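Small Sellers Board > Posting and packing > Parcel gone soft in the post, who pays?

harkurell_pots
4th December

Right, need a quick sanity check before I reply to this buyer as I'm cross and will say something daft.

Sold a stoneware casserole, lid and all, went out second class signed for. Turned up with the lid in bits. Buyer sent photos, box is crushed at one corner and the tape has lifted right along the top. Courier says "insufficient packaging" and won't pay out. Buyer wants full refund plus her postage on the birthday card she'd sent separately (??) saying the present was late.

Packed it how I always do. Single wall box, paper round the pot, paper in the gaps, one strip of brown tape on top and one underneath. Have sent loads like that and hardly a peep.

So is it me, is it them, do I pay the card postage. Go.

mossyjug
Not the card postage, no. Refund the pot and move on.

But single wall for stoneware? Bit thin. Double wall or a box in a box for anything with a lid. And the lid wants wrapping on its own, never sat on the pot. If it was on the pot when it went then I'd guess that's your break, whatever the corner looks like.

harkurell_pots
It was on the pot. With paper between.

mossyjug
Well then

Tinpenny
Disagree with mossyjug a bit, the tape is the real trouble here. One strip over the seam is asking for it. Once the top opens up even a finger's width the whole box loses its stiffness and the corners fold in. H pattern, always. One down the middle, one across each end, and go well down the sides with it.

Also what tape? Because if it's the cheap brown stuff in a cold van it just lets go.

harkurell_pots
The cheap brown stuff. Bought 50 rolls off a market stall in October so I'm stuck with it till the end of time

Tinpenny
Oh dear. Use it for bin bags.

gluepot_annie
Can I ask what may be a silly question, do you all tape with the box full to the top or leave a bit of air? My mum always said leave a bit so it doesnt bulge. I've been doing baby blankets so it never mattered but I'm starting on framed prints in the new year and now I'm worried.

mossyjug
Full. Always full. Air is what kills it. Box gets something heavy on top, lid bows in, tape goes, corner goes. Should feel like there's a bit of push back when you close the flaps.

Renji Tamura
Used to run the packing benches at a mail order place, now just do my own thing with secondhand lamps, so have shut more boxes than I want to think about. Few things.

Push test. Fill it, fold the short flaps, fold the long flaps, then lean on it with both palms before any tape goes near it. 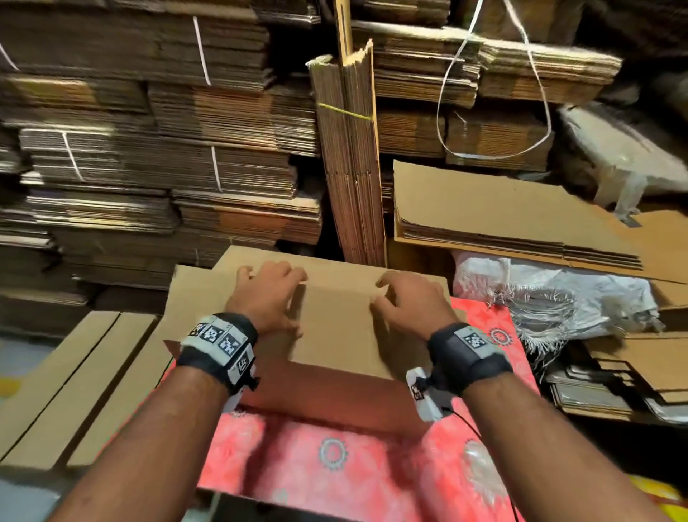

If it sinks more than a little, open it up and put more in. If the flaps spring up and won't lie flat then you've over done it, take some out. You want it so they only just lie down with a bit of pressure. Then tape while you've still got one hand holding. People tape first and press after and all that does is stretch the tape.

Second thing, shake it. If you can hear it or feel it, it's moving. If it moves it breaks.

Third, crumpled paper settles. You pack it tight on the bench at night and by the time it's been round a depot it's dropped by a third. So crumple harder than you think, proper tight balls, not floaty ones. Or use the cardboard you've cut up from other boxes, stood on edge round the sides. Costs nowt.

harkurell_pots
Mine would have failed the push test I think. Hm.

Third one's news to me. I do floaty ones.

Tinpenny
Everyone does floaty ones till the first lid.

dockside_dave
Going to be the grump. All this is fine but the courier drops it off a belt and then somebody chucks it in a cage. I did a season in a depot. You could pack a pot in concrete. They say "insufficient packaging" on every single claim, it's the first button on the screen, they press it without opening the photos. Appeal it. Then appeal it again.

I got 27 quid back on my third go for a mirror, and it wasn't even packed that well if I'm truthful.

mossyjug
That's fair on the claim but it's not advice on how to pack is it

dockside_dave
Didn't say it was. She asked who pays.

harkurell_pots
He (me) did ask who pays yes

dockside_dave
Sorry mate

gluepot_annie
What do you say in the appeal though? I never know how to word these, I end up either begging or ranting.

dockside_dave
Short. Dates, what it was, what it cost you to make or buy, how it was packed in one line, photos of the outside all sides and the inside. Then "please tell me which part of your packing guide was not met." They have to go and look then. Don't tell them about the birthday.

And keep the box!! Tell your buyer to keep the box. If she's put it in the recycling you're sunk, they can ask to inspect it.

harkurell_pots
She's kept it. To be fair to her she's been decent apart from the card thing. Messaged her just now.

Girard_and_daughter
Coming at this from the buying boxes end. We shift a fair bit of jam and chutney so glass, heavy, same worry as you. Switched to tall double wall ones from Jirkero last year, jars stood up in dividers, and breakages went right down. Were losing 9 boxes a month in the busy bit, now hardly any.

Only thing with a tall box is they tip. Narrow base and all the weight wants to go over. So we do the heaviest jars at the bottom and a pad of card on top, under the flaps. The pad matters more than you'd think, without it the two flaps sag along the join, right where the tape is.

Cost more, obviously. You have to order a silly amount to get the price down, we had 4000 on pallets in the barn and my daughter was not pleased as that's where her bikes live.

Tinpenny
Jirkero are all right but the delivery charge is criminal. I use Bidis, slower, but they'll do small bundles and they don't mind you mixing sizes. The tall ones from them have a better crease too. Folds where it should.

Girard_and_daughter
Tried Bidis, had a bundle turn up damp. Never again. Might have been bad luck.

Tinpenny
Never had that. Where do you store them? Barn?

Girard_and_daughter
They were damp off the van, thank you

Tinpenny
Only asking!

Renji Tamura
Both of you are right, any box goes soft if it's been kept somewhere cold and clammy. Worth saying for harkurell too, if yours live in the garage bring them in the house a day or so before you use them. Soft board feels fine till there's weight on it.

On tall boxes, agree about the pad. I do the same with lamps. Base at the bottom, shade in its own box, pad on top. And check the top again once it's stood up, not lying on its side. Loads of people pack a tall one lying down as it's easier to fill, tape it, stand it up and everything drops to the bottom. Now there's a gap under the flaps you can't see.
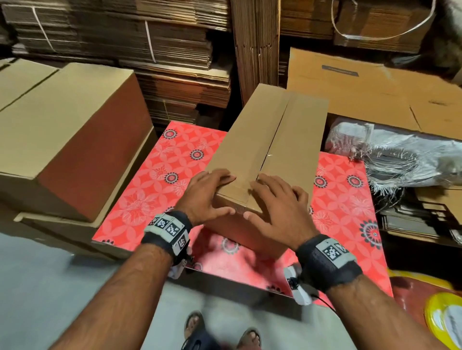 So fill it lying down if you must, then stand it up, give it a bump on the table, top it up, then close. Bump it twice if it's jars.

Tape wise, paper tape with water activated glue is the best I've used and you can't peel it off without taking the board with it. Needs a little wetting thing, a sponge in a dish does. Plastic tape is fine if it's decent and you rub it down hard. Rub it! Back of a spoon. Most lifted tape was never stuck in the first place.

gluepot_annie
Back of a spoon, love it. Going to try that on the blankets tonight.

mossyjug
Paper tape is a faff though. I had a go and got glue up to my elbows and the cat. For a few parcels a week just get decent plastic stuff.

Renji Tamura
Does take a bit of getting used to. I'd still go for it with anything up to casserole weight and over, but suit yourself.

dockside_dave
Dog in a depot once got stuck to a parcel. Different story.

gluepot_annie
You can't just leave that there

dockside_dave
Long one. Dog was fine.

harkurell_pots
OK so where I've got to:

refunding the pot, all of it, incl postage
not paying for the card, but have said I'll knock a bit off if she wants another one made
appealing with dave's wording
lid wrapped separate from now on, tight paper, push test, H tape

Still not convinced on double wall for everything. The little bowls go fine in single and I'd be adding a good bit to every order, on something I sell for not much. So double for lids and big stuff, single for bowls. Shout if that's daft.

mossyjug
Not daft. I'd double up on anything with a handle as well. Mugs. Handles ping off if you look at them.

Girard_and_daughter
Box in a box for mugs, cheap way round it. Small single inside a bigger single, paper between. Works out less than a double wall the size you'd need.

Tinpenny
It really doesn't once you've counted your time

Girard_and_daughter
My time's free apparently, ask my daughter

gluepot_annie
For framed prints then, glass in or glass out? Sorry to hijack.

mossyjug
Start a new thread for that one love, there'll be war. (Glass out.)

Tinpenny
Glass in, tape a cross on it

mossyjug
See

harkurell_pots
Quick update as I hate it when people don't. First appeal knocked back, same wording as before, didn't answer the question about the guide. Second one's gone in. Buyer does want another casserole, a blue one this time, so I'm glazing this afternoon and will report back on the lid. Anyone want some brown tape?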